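Arbeitstische in Sistness erhalten einheitliches Rasterpapier

Sistness. In den Räumen an der Gulham-Seite des Gebäudes Pistport sind die langen Arbeitstische neu belegt worden. Verwendet wird braunes Kraftpapier, auf das mit blauem Klebeband ein Raster aufgebracht ist. Die Umstellung wurde im September abgeschlossen und ersetzt die bisherige Praxis, Ablagepositionen mit Bleistift direkt auf der Tischfläche anzuzeichnen. Zuständig für die Ausführung war Gearóid Cronin, der im Haus die Tischausstattung und das Verbrauchsmaterial verantwortet.

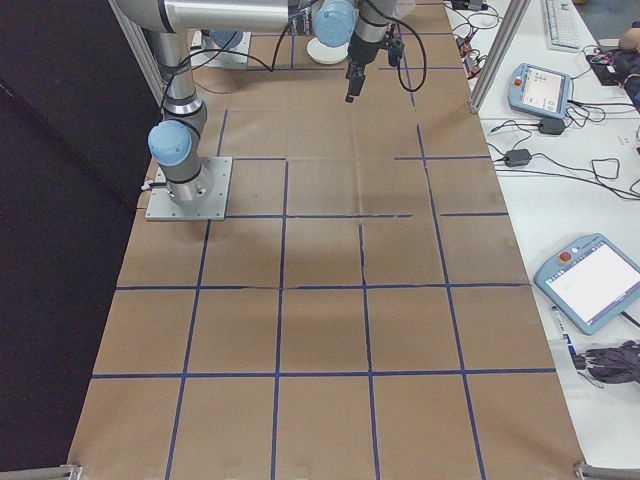

Langer Tisch mit Papierauflage und Bandraster, rechts der weiße Schreibtisch.

Das Papier wird von der Rolle zugeschnitten, über die volle Tischlänge ausgelegt und an den Rändern fixiert. Danach werden zunächst die Längsbänder gezogen, anschließend die Querbänder. Auf eine Vermessung der einzelnen Felder wird verzichtet. Nach Angaben von Cronin genügt für die Zuordnung der Gegenstände eine annähernd quadratische Teilung, die Felder müssen untereinander nicht deckungsgleich sein. In den Ablaufblättern werden sie nach Reihe und Spalte angesprochen, gezählt wird von der vorderen linken Ecke aus. Die Bezeichnungen stehen ausschließlich auf dem Blatt.

Das Material stammt von der Firma Flanagan. Bestellt wurden 10 Rollen Papier, die als Jahresbedarf veranschlagt sind. Die Position läuft in der internen Materialliste unter der Nummer 202. Klebeband wird getrennt geführt und nach Verbrauch nachbestellt. Es muss sich vom Papier lösen lassen, ohne die obere Faserlage mitzunehmen, andernfalls ist der gesamte Abschnitt zu wechseln.

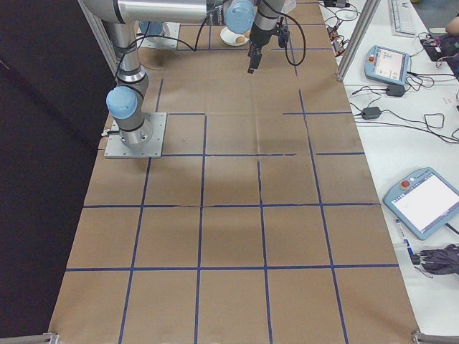 Für den Zustand der Auflage gilt seit der Umstellung eine schriftliche Regelung. Leichte Knicke und Wellen werden toleriert, ebenso Lücken im Band, sofern die Zugehörigkeit eines Feldes erkennbar bleibt. Unterbrochene Querlinien wie in den oberen Reihen dieses Tisches, wo einzelne Bandstücke vorzeitig enden, gelten demnach nicht als Mangel. Nachgeklebt wird erst, wenn zwei benachbarte Felder nicht mehr eindeutig zu trennen sind. Risse, Fettflecken und aufgeweichte Stellen führen dagegen immer zum Austausch. Cronin begründet die Abstufung mit dem Aufwand: Ein vollständiger Wechsel bindet zwei Personen, das Ausbessern eines Bandes eine.

Auf den Tischen wird mit Lebensmitteln und deren Verpackungen gearbeitet. Zum Bestand gehören Teller, Eier im Karton und Backwaren in durchsichtigen Behältern mit separatem Deckel. Die Gegenstände werden vor jedem Durchgang nach Ablaufblatt aufgestellt. Was im laufenden Durchgang nicht benötigt wird, kommt in das Regal im Nebenraum. Teller werden zwischen den Durchgängen abgewischt und bei sichtbaren Rückständen gespült.
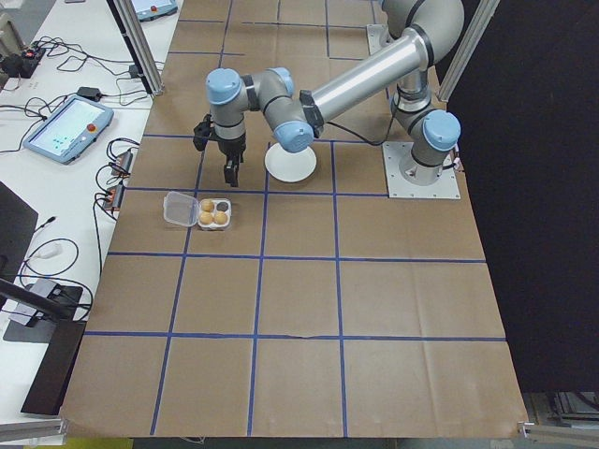

Zuletzt geändert: September, 16:40 Uhr

Bei Eiern ist das Aufstellen gesondert geregelt. Der Karton wird geöffnet abgestellt, der Deckel vollständig zurückgeklappt. Im Bild liegen vier Eier in einer Schale aus klarem Kunststoff, drei davon hellbraun, eines dunkel graubraun. Der Karton darf auf einer Bandlinie stehen, wenn das Ablaufblatt keine Feldmitte vorgibt. Teller sind so zu platzieren, dass der Rand keinen Karton berührt. Beschädigte Eier werden sofort aussortiert und in der Bestandsliste ausgetragen, der Papierabschnitt darunter wird geprüft.

Backwaren werden nach Form und Größe ausgewählt. Maßgeblich ist, dass die Stücke nebeneinander in den Behälter passen und sich der Deckel schließen lässt, ohne die Oberfläche einzudrücken. Bei runden Brötchen ist die übliche Belegung 2 Stück je Behälter. Der Deckel wird beim Einpacken neben dem Behälter abgelegt, mit der Innenseite nach oben, und erst nach Kontrolle der Belegung aufgesetzt.
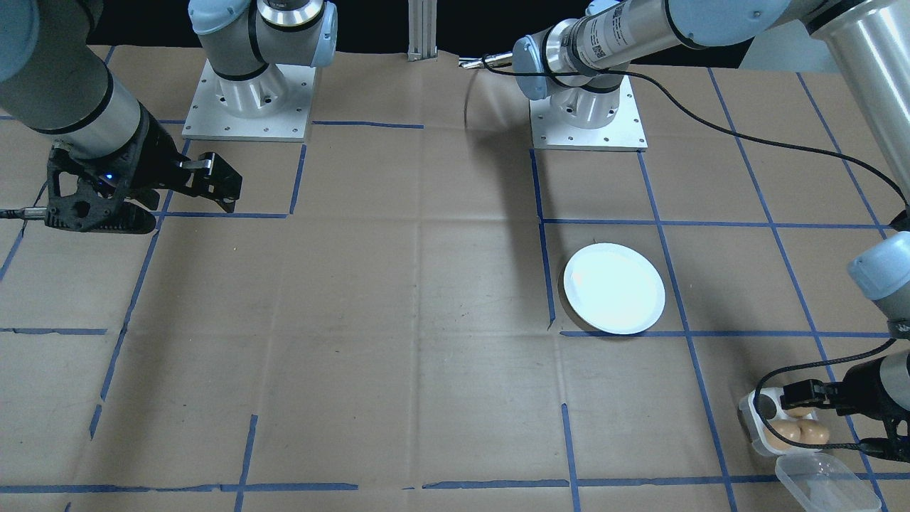
Für die Kontrolle ist in den Blättern eine eigene Zeile vorgesehen, in der auch eine abweichende Belegung vermerkt wird. Behälter mit Haarrissen werden ausgesondert. Altes Papier geht nach dem Abziehen des Bandes in die Altpapiersammlung, sofern es frei von Speiseresten ist. Stark verschmutzte Abschnitte kommen in den Restmüll.

Für Material und Zuschnitt sind im laufenden Haushalt des Standorts 4.000 Euro angesetzt. Ob die übrigen Tische auf der Gulham-Seite dieselbe Auflage erhalten, soll nach Verbrauch der ersten Lieferung entschieden werden. Rückfragen zur Feldbezeichnung nimmt Cronin entgegen.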